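FOR IMMEDIATE RELEASE

November 8, 2019

Esow opens framing and table-display room in Fetville – small frames, plain tables, open to walk-ins

FETVILLE – Esow, the home furnishings and framing shop, has opened a second room at its Fetville address. The new room is for small framed pictures and the tables, shelves and sills they end up on. Doors are open now. No ticket, no sign-up for browsing. Sign-up needed for the evening sessions, see below.

The room goes by the name Wilulel. It was a storeroom until May. Boxes out, floor cleaned, walls left alone. The brick stays bare – paint was talked about and dropped. Big white table in the middle, rounded, so people can stand on any side of it and try things out.

"People come in with a picture the size of a postcard and say they have nowhere to hang it," said Touran Alipour, who runs the shop. "Fine. Don't hang it. Stand it up on something. Half of what we sell now never sees a nail."

WHAT IS IN THE ROOM

Small frames, mostly. Black borders in thin, medium and thick. A few pale ones. Opening stock is 100 ready-made frames, all meant for standing on a surface, and customers can take any of them to the table and see how it looks next to a book, a bowl, a lamp, whatever they brought from home. Bring your own things. Staff would rather you did.

Prints too. The opening set is 42 plant prints in black and white, made for the shop by printmaker Nilmini Debnath. Ferns, seed heads, leaves, a good many weeds. Dark shapes on pale grounds, no color anywhere in the set. Debnath picks most of her plants from the roadside between Fetville and her studio and works from the silhouette.

"I like them small," Debnath said. "You have to walk up to them. And a thick frame helps, it gives the leaf somewhere to stop. I had thin frames on the first few and they looked lost, so we changed them all, which took a whole weekend and a lot of tape."

Prints are sold framed or unframed. Unframed prints come flat in a card sleeve. Customers who buy a print unframed can come back later for the frame and will not be charged for fitting.

Furniture in the room is for sale except the big table. Side tables, two wall shelves, a low bench. There are also furniture catalogs and reference books for looking through, several in French and German, and those stay in the room please. They were given by Hubert Ruchti, a retired furniture dealer and a longtime customer, who cleared his own office last spring and wanted them used.

"They were in my way," Ruchti said. "Now they are in somebody else's."

THE EVENING SESSIONS

Esow will run 5 evening sessions over the winter under the title Small Pictures, Flat Surfaces. Each one lasts two hours. Heidrun Grabner leads them. Grabner has dressed shop windows and show apartments for most of her working life and joined Esow in the summer.

Subjects, in order:

Standing a frame up. Where the light comes from, glare, how far back from the edge.

Books and pictures together. Flat stacks, upright stacks, one loud cover next to one quiet picture.

The hallway shelf. Narrow places, keys, mail, and still room for a picture.

Groups. Odd sizes, same border. Same size, odd borders. When to stop.

Taking it all off again. Dusting, rotating, storing frames so the corners don't chip.

Sessions are hands on. Everybody works at the table and everybody moves things. Grabner starts each one with the table cleared and a single frame, then lets the group add to it.

"I ask people to hold the frame by the sides and just keep it there a moment before they put it down," Grabner said. "Turn it a little. Move it left. Most people put a picture down once and it stays on that spot for eleven years. I'd like them to move it five times in one evening."

She also has views on color. One strong color near a black and white picture is plenty, in her opinion, and it should be off to the side. A red book does it. A red book and a red bowl and a red candle is a shop window in December, she says, and she has done enough of those.

Places are limited by the size of the table. Sign up at the counter or by phone. Children welcome with an adult at the first and third sessions. Tea is provided. Please don't put the tea on the table, there's a ledge for cups by the door. 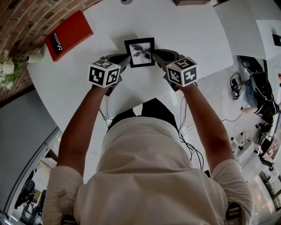 Small framed plant picture held upright over the white table, with a red "Mobilier" book or folder to the side.

FRAMES MADE LOCALLY

The thick black frames in the range come from Frei, the joinery on the north side of Fetville. Vinzenz Lüthi heads the workshop there. Frei has made doors and stair parts for the town for decades and had not made a picture frame for sale before this one. The first samples were too heavy, and tipped foward. Lüthi cut down the border depth and moved the foot back, and the third version is the one on sale.

"A door you hang once and forget," Lüthi said. "A frame this small, people pick it up all the time. They run a thumb along the edge. So the edge has to be right, all four, and the back too, even if it faces the wall."

Frei will also cut to size. Customers leave the picture or the measurements at the Esow counter, the workshop collects, and finished frames come back to the shop for pickup. Allow extra time before the holidays. Odd shapes by arrangement – no ovals for now, Lüthi has asked us to be clear on that.

Repairs are taken as well. Loose corners, missing feet, cracked glass. Old frames with family pictures in them should be brought in with the picture still inside, do not try to pull it out at home. Staff will check it at the counter and tell you what can be done.

PRACTICAL

The Wilulel room is at the back of the main shop, through the lamps. One step down. A ramp is kept by the side door and staff will put it out, just ask or call ahead. Opening hours are the same as the shop's. The room closes early on session evenings so the table can be reset.

Parking behind the building is shared with the bakery and fills up in the mornings. Afternoons are easier.

Prices are marked on the back of each frame. Framed prints can be put on hold for a few days with a name and a phone number. The shop wraps for carrying but does not ship framed work at this time. Unframed prints can be mailed.

Debnath will be in the room on the afternoon of the first session to sign prints and talk about the plants. She is bringing some of the original cuttings, pressed, if they have survived the move to her new studio. A second set of prints is planned for next year, likely water plants. No date for that yet.

PRESS

Reporters and photographers are welcome during opening hours and at any of the sessions, please let us know beforehand so there is space at the table. Interviews with Alipour, Grabner and Debnath can be arranged through the shop. Lüthi is best reached at the Frei workshop before noon. Sample prints can be lent out for photography and must be returned in there sleeves.

About Esow

Esow sells furniture, lamps, frames and household goods in Fetville and has done in-house framing since it opened. The shop is owned and run by Touran Alipour.

About Frei

Frei is a joinery workshop in Fetville making doors, stairs, built-in furniture and now picture frames.

Contact: Touran Alipour, Esow, Fetville. Ask at the counter or call the shop during opening hours.

– end –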